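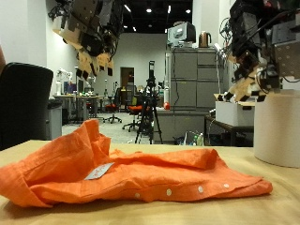 The fault code by itself isn't enough to send a replacement hand, the support desk at Pamus replied, and they would need the finger log from a full run before they could say whether it was the motor, the cable or the settings. They also asked us not to reset the controller between the fault and the export.

Fair enough. The first report was short and I should have put more in it. What follows is the whole thing, in order.

Cell: Willby bench 2, two arms, one multi-fingered hand on each, fixed over the wooden table
Controller: Pamus
Hands: Nuveo
Task: shirts, flatten and fold
Opened: Sun 28 July
Status: closed, monitoring

Fault as seen

The index finger on the right hand (the one on the cardboard box side) stops short when closing on a fold. The thumb arrives, the index finger does not, and the pinch comes up empty. The controller then gives "position not reached" and holds both arms. The left hand carries on normally if the right is disabled.

It does not happen on every grip. It showed up first on the orange button-up, when picking along the edge with the buttons. We thought the small white buttons might be getting under the fingertip, so we moved the pick point up into the plain cloth. Same fault.

Step 1. Power and connectors

Shut the cell down, left it off over lunch, brought it back up. Homed both hands. Fault came back on the first fold.

Checked the plugs at the right wrist. One of the white cables had a plug that was seated but not latched. Latched it. Ran the finger open and closed with nothing on the table and it was fine, so we put a shirt back down and it failed again. The plug wanted fixing anyway but it wasn't the cause.

Step 2. Finger log

Ran 200 closes of the right index finger in the air, arm parked straight down, no cloth. No faults. Exported the log without resetting, as asked.

Ran the same 200 with the wrist turned inwards to the fold position. 11 faults, all of them in the last part of the close. Sent both logs to Pamus.

That was the first useful result. The finger is all right when the wrist is straight and goes wrong when the wrist is turned, which pointed at something being pulled or pinched as the joint moves.

Step 3. Cable run

Pamus agreed and suggested looking at the cable bundle between the forearm and the hand. With the cell locked off, turned the wrist by hand through its range and watched the bundle. At the fold position it went tight against the edge of the perforated plate. The tie nearest the wrist had been done up too close, with no slack left behind it.

Cut that tie and the next one up. Found a flat spot on the sleeve of the index motor cable where it had been pressing. No bare wire showing, but I didn't want to leave it in.

Step 4. New cable

Ordered the cable from Demirtaş, part matched to the old one by length and plug. Fitted it as follows:

- arm parked, power off and locked
- old cable out from the hand end first
- new cable in, latched at both ends, gentle tug on each
- wrist turned fully inwards before any ties went on
- ties done up finger-tight only, with a loose loop at the wrist

The order matters. If you tie it up with the wrist straight it looks neat and then pulls tight as soon as the arm goes to work. I think that is what happened last time the hand was off.

Step 5. Settings

Pamus asked for the index finger current limit. It was set to 1,000 on the left hand and lower on the right. No note in the book as to why. Put the right back to 1,000 to match, saved, and re-homed both hands.

Step 6. Test

1,000 closes with the wrist turned inwards, no cloth. No faults.

Then shirts, starting with the orange one, picking along the button edge again. The index finger met the thumb each time and the fold held. Left it folding for the rest of the afternoon with the speed turned down, then at normal speed - no holds on either arm.

Still open

I can't say for certain whether the cable or the current limit was doing most of the harm, as both were changed before the long run. Pamus are happy to leave it there. The old cable is bagged and labelled in the filing cabinets if anyone wants to test it.

Next check of the ties and the sleeve is due in October. Please look at the left wrist at the same time, as it was tied up in the same way.

Related tickets
Left hand slow to home after power cut
Nuveo fingertip pads: when to change them
Arms hold at start-up, no fault code shown
Cable ties and slack at the wrist, bench 1
Exporting a finger log from the Pamus controller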